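Letting Go of the Waypoint: Contact-Aware Planning for Wiping Tasks
Speaker notes, Hannelore Meinecke, Traltgate robotics software meetup, August 2021

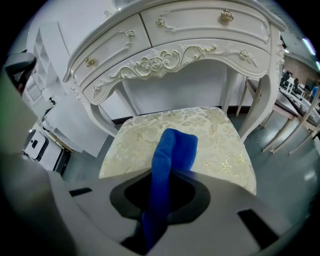
Slide 1. Hello and thanks for staying after the coffee! I work on the motion stack at Renirley, and tonight is all about software. If you came for motors, find me later, I love motors too.

Ask for hands: who has written a planner that treats every touch as a collision? (Mine goes up first.) For years that was the whole job. Get from A to B, touch nothing. Then you try to clean furniture and the touching is the task.

Slide 2. What we record. Hand-held gripper demos, with the camera riding on the gripper, so the policy gets the same kind of view it will have on the arm. We have 215 wiping demos in the current set. Cloth in the grip, upholstery, painted wood, carved fronts, knobs. Carved fronts are my favorite. They break everything.

Slide 3. Perception. Spend time here, people always ask.
The cloth hides the very spot you care about. Our first version segmented the cloth and threw those pixels away, and the policy got worse. The bend in the cloth is a signal! A folded strip that leans over against a cushion tells you something about where the surface is. So we keep the cloth in and feed the last 8 images together.
Mention the background too. Rooms have people and lights in them and we leave all that in the training data. Cropping tight helped on our bench and hurt everywhere else.

Slide 4. Planning. The policy puts out a short chunk of poses plus one extra number per pose, how hard it wants to press. The planner is free to bend the poses but has to respect the press value. Walk through the diagram slowly — last time I rushed it and got the same question three times.
Furniture legs: we still do ordinary collision checks for the wrist and forearm. Only the cloth is allowed to touch. Reaching for a stool tucked under a table is a good case to talk through, because the free space is tight and the target is soft.

Slide 5. Control. Policy at 20 Hz, compliance loop much faster underneath. If the policy is late, the lower loop holds the press value and slows the sideways motion. Please do not let it freeze in place, that's how you get a shiny patch on somebody's table. Ask me how I know.

Slide 6. Tooling. Show the Kaltmont viewer live if the wifi behaves, otherwise use the recording. Scrub the camera stream and the pose trace side by side, then click any pose to see what the planner changed. Contreras started as our replay script and is now the thing everybody opens first in the morning. Point out the diff colors.

Slide 7. Still broken. Raised ornament, thin knobs, fringe. The press value jumps when the cloth catches and we have 2 competing fixes in review. Say which one I'm rooting for (the filter, obviously).

Questions. Repeat each one into the mic. If someone asks about wet cloths, we have no data yet and I'd be thrilled to trade notes.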